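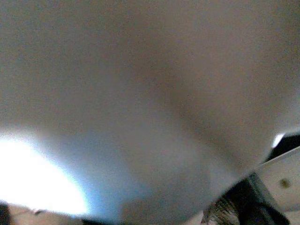
Pale surface, very close, bright patch lower left.

2020-01-11, workshop, heating off again

Third go at the limewash. Przemysław has taken to calling it "the milk", on the grounds that the last two lots went on like milk and came off like milk left in a car.

For anyone picking this book up after me: we owe Murstead a wall colour for the old dairy passage, warm grey, matt, has to live on lime plaster and put up with elbows. The client's word for it is "Skultberg", after a holiday cottage, and all I have to match it against is a postcard. The postcard has yellowed. I have raised this.

Batch C
Putty from the Lolorard tub, the one with the dented lid, sieved twice. 1,000 g putty, water to single cream. Raw umber 74 g, soaked overnight. Bit of yellow ochre, not weighed, which I know, I know. I was holding the phone with the other hand and Cor was on it.

Stirred with the paddle, left while I had lunch, stirred again. Still streaks of umber coming off the bottom, so the overnight soak is doing less than the books promise. Next time mull the pigment properly on the slab with a splash of water and stop believing books.

Panels
Four boards, plastered in November, so they have had their time. Misted all four. Coat one on the first two with the big Smits brush, criss-cross, thin. Coat one on the other two with the cheap brush to see if the Smits is worth what Cor paid for it. It is, annoyingly. The cheap one sheds, and there are now hairs in board 4 for the archaeologists.

Coat two went on after tea. Too soon on board 2, dragged the first coat up in the corner and made a patch like a map of Denmark. Left it. Przemysław says clients pay extra for Denmark.

Colour, wet: far too dark, as ever, everyone panics, as ever. Dry edge of board 1 by the radiator (cold radiator, see top of page) is a good deal lighter and leans more towards mushroom than grey. The ochre did that. If I had weighed it I could tell you how much to take out.

Rub test: not today. Batch B got rubbed the same afternoon and we learned only that wet limewash comes off on a thumb. Leave C until the middle of the week, and would whoever keeps stroking the boards on the way to the kettle please stroke something else.

Casein: Cor wants 200 g of it in the next batch for the elbows. I think that is a lot of cheese for a passage and said so. He did it in a chapel once and it never moved, though he was hazy on whether anybody had been back to look. Compromise is a small pot of C with half his dose, on the back of board 3, labelled CVD so the blame is filed correctly.

Stock: the Lolorard putty is down to the last third. Reorder is item 919 in the merchant's list, the mature one. Last time we got the bagged hydrate and I spent a morning making porridge.

To do
Weigh the ochre.
Batch D, same umber, mulled, half the ochre or what I imagine was half.
Ask Murstead if we can have a flake off the actual cottage wall in place of the postcard.
Wash the Smits brush, in water, tonight, Przemysław.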